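4.2 Dark pages and show-through

The test book was a 416-page nursing reader, printed at the Hosuseo plant on three uncoated papers: Plerstead, Estedetti and Etim. All three were bought at the same nominal weight. We pulled 2,130 sheets across the run and kept them flat in a closed room before any readings were taken. Sheets with creases or feeder marks were set aside and do not appear in the tables.

Show-through was read on the back of each sheet, on the blank margin and again behind the printed area. Etim gave the lowest values on text pages and Plerstead the highest. The order held for line drawings. On pages with large photographs the gap between Etim and Estedetti closed, and on the darkest pages the two papers could not be told apart.

Ink coverage explains part of this. A text page carries little ink and the paper does most of the work. A full-page photograph with heavy shadow carries a great deal more, and the oil in the ink moves further into an open sheet. Plerstead is the most open of the three. Its backs were also the most uneven, with patches that followed the shape of the dark areas on the front. We did not adjust the ink for each paper, as small printers seldom do so on short runs.

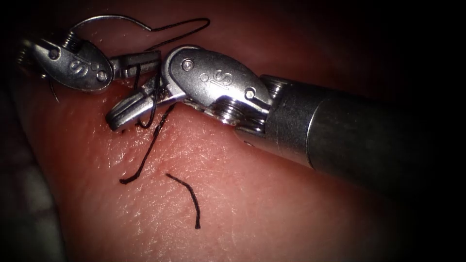 Figure 3

Average coverage for a whole page is a poor guide to show-through when the dark areas are bunched together. Readings taken at one fixed point on the back can miss the worst of it. In Figure 3 the tissue is brightest in the centre and lower middle, and it darkens toward every edge, with the lower left in deep shadow. A reading taken behind the centre of such a plate would understate the ink load near the corners. The scattered highlights are a separate matter, as they are small and have little effect on the total. For plates of this kind we took one reading behind the centre and one behind each corner, and reported the highest of the five.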